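Calibração das garras manuais: o que vale a pena fazer e o que é perda de tempo

O manual da Bredeck promete que um par de garras manuais fica pronto a usar em poucos minutos. Nunca vi isso acontecer. O que se segue é o procedimento que usamos na célula de dobragem de tecidos da Sonville, depois de deitarmos fora metade das recomendações do fabricante e de acrescentarmos outras tantas que não vinham em lado nenhum.

Antes de começar

Precisa das duas garras, dos blocos de marcadores, de uma chave sextavada pequena, de um paquímetro e de um pano de microfibra seco. Nada de álcool nos marcadores impressos. O manual diz que aguentam, mas os nossos ficaram com brilho nos cantos e a deteção piorou.

Reserve uma manhã. Quem lhe disser que se faz entre duas sessões provavelmente salta o passo 4.

1. Verificar os blocos de marcadores

Segure a garra pelo punho e tente rodar o bloco com dois dedos. Se mexer, por pouco que seja, aperte e repita. Um bloco com folga não dá mensagem de erro nenhuma; dá trajetórias tortas, que só se descobrem mais tarde. Depois olhe para as faces impressas contra a luz. Riscos no branco são toleráveis. Riscos que atravessem a borda preta obrigam a trocar a face.

2. Abertura e fecho dos dedos

Abra e feche cada garra 52 vezes. O número vem da folha de serviço da Bredeck e não conheço ninguém que o saiba justificar, mas abaixo disso a leitura da abertura ainda deriva. Meça com o paquímetro a abertura máxima e anote-a na folha da garra. Se as duas diferirem, não acerte pelo software: procure primeiro sujidade na articulação. Fio de algodão é o culpado habitual.

3. Preparar a mesa

Use a mesa onde vai mesmo trabalhar. A calibração em bancada dá números bonitos que depois não se repetem. Estenda a cobertura, alise as pregas maiores e ponha um pano dobrado na zona de trabalho. Deixe as luzes como estão nas sessões normais, com reflexos no chão e tudo.

4. Ensaio com tecido

Encoste a garra direita ao pano e mantenha-a parada, com a esquerda estendida para a frente e os marcadores virados para cima. Conte até 7 e troque de mão. O que interessa é ver se a posição registada fica quieta enquanto a mão está quieta. Se o traço tremer, volte ao passo 1.

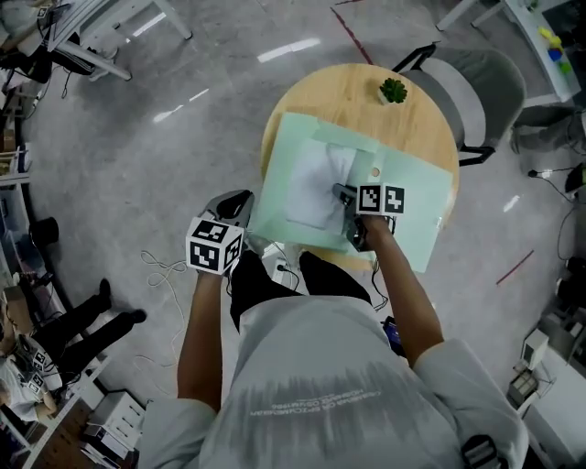
Blažena Kratochvíl escreveu-nos a discordar: na linha dela, em Pasaribu, o ensaio faz-se sem tecido, porque o pano cede sob os dedos e mistura dois erros que deviam ser medidos em separado. Propõe um bloco rígido para a posição e só depois o pano, para a força.

Tem razão na teoria. Experimentámos o bloco rígido numa quinta-feira inteira e a posição saiu impecável, como seria de esperar. Voltámos ao pano e o erro apareceu outra vez, na abertura dos dedos. Se tiver tempo para os dois ensaios, faça os dois. Se só tiver para um, continuo a preferir o pano, que é aquilo que vamos dobrar.

5. Gravar e comparar

Faça uma gravação curta, com cerca de 300 movimentos de pegar e largar, e abra-a no Lala. O programa calcula sozinho uma nota de qualidade. Ignore-a. Já tivemos notas excelentes em gravações com a garra esquerda e a direita trocadas. Veja antes as duas curvas de abertura sobrepostas e procure patamares que não correspondam a nada – costumam ser marcadores perdidos que o filtro tapou com uma reta.

O filtro, já agora, vem ligado de origem. Desligue-o para calibrar e volte a ligá-lo no fim, se fizer questão. Nós deixamo-lo desligado.

6. Guardar os valores

Copie o ficheiro de calibração com o número de cada garra no nome. O Lala grava sempre por cima do anterior e não pergunta nada.

De quanto em quanto tempo

A Bredeck fala em calibração semestral. Numa das nossas garras, ao fim de 2.239 ciclos, a abertura já não batia certo com o paquímetro. Repetimos os passos 1 e 2 todas as semanas e o procedimento completo sempre que se troca um dedo, um bloco ou uma face de marcador.

Quedas contam como troca. Mesmo as pequenas, e mesmo que a garra pareça intacta.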